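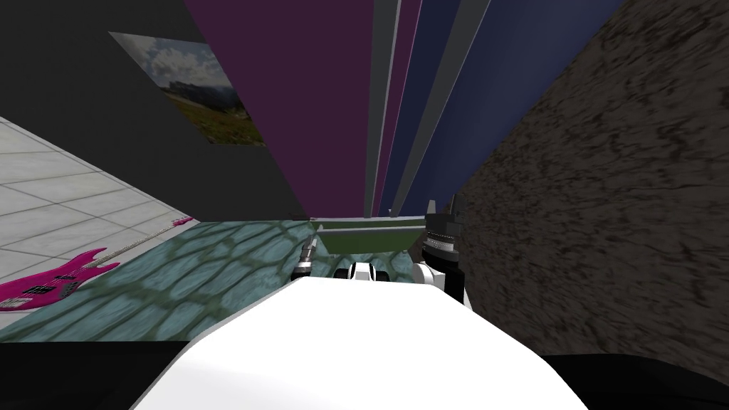
체류자격 갱신 규칙 개정안, 기존 신청자에게 소급되는지

분류: 정책·법령 > 이민/체류
검색어를 입력하세요 통합검색
댓글 5 공유 12

skiltgate_k
2020년 1월 24일
스킬트게이트 주정부가 올린 개정안 원문을 읽고 있습니다. 제3조는 갱신 심사 기간을 26주로 늘리고, 부칙 제2항은 "시행 당시 계류 중인 신청"에도 개정 규정을 적용한다고 합니다. 작년 10월 접수분도 여기에 들어가는지 의견 구합니다. 의회 표결 없이 행정명령만으로 가능한 내용인지도 궁금합니다.

부칙만보는사람
들어갑니다. 계류 중이라는 문언에 접수일 제한이 없습니다. 다만 심사 기간 연장은 절차 규정이라 통상 소급 문제로 다루지 않습니다. 실체 요건이 바뀌는 제7조 쪽이 쟁점입니다.

dornus12
동의하지 않습니다. 심사 기간이 늘면 그동안 취업 허가가 끊기는 사람이 생깁니다. 형식은 절차 규정이어도 효과는 권리 제한입니다. 도르누스 법률상담소의 미르토 리아피스 변호사도 설명회에서 같은 취지로 말했습니다.

부칙만보는사람
허가 공백은 현행 제5조의 임시 연장으로 처리됩니다. 개정안은 제5조를 건드리지 않았습니다. 설명회 자료에 조문 번호가 있으면 올려 주세요.

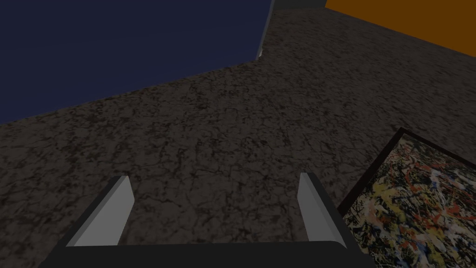 읽는 시간 2분

dornus12
자료 12쪽입니다. 제5조의 임시 연장은 "법정 심사 기간 내"라는 단서가 붙어 있고, 기간 산정 기준일이 개정안에서 접수일에서 보완서류 제출일로 바뀝니다. 기준일 전에 만료되는 사람은 임시 연장 대상인지 불분명합니다.

부칙만보는사람
기준일 변경은 제가 놓쳤습니다. 그 부분은 정정합니다. 그래도 단서를 그렇게 좁게 읽을 근거는 약하다고 봅니다. 현행 지침에서는 보완 요구를 받은 신청도 접수된 것으로 취급합니다.

랑글루아방면
행정명령 부분만 답합니다. 위임 조항은 모법 제26조이고 위임 범위는 "심사의 방법과 기간"입니다. 제3조는 범위 안이고, 소득 요건을 올리는 제7조는 범위 밖이라는 게 포티스 브레토스 의원실 검토 의견입니다. 반대로 오나 래첵 국장은 소득 증빙도 심사 방법에 속한다고 답변했습니다. 제7조는 소송으로 갈 가능성이 높습니다.

skiltgate_k
답변 감사합니다. 정리하면 제3조는 적용될 것으로 보고 준비하고, 제5조 단서는 민원실에 서면 질의하겠습니다. 만료일이 가까운 분은 접수증 사본을 따로 보관하시기 바랍니다.

부칙만보는사람
질의할 때 기준일과 단서를 별개 항목으로 나눠 쓰세요. 한 문장으로 쓰면 한쪽만 회신이 옵니다.

댓글 더보기 | 공유하기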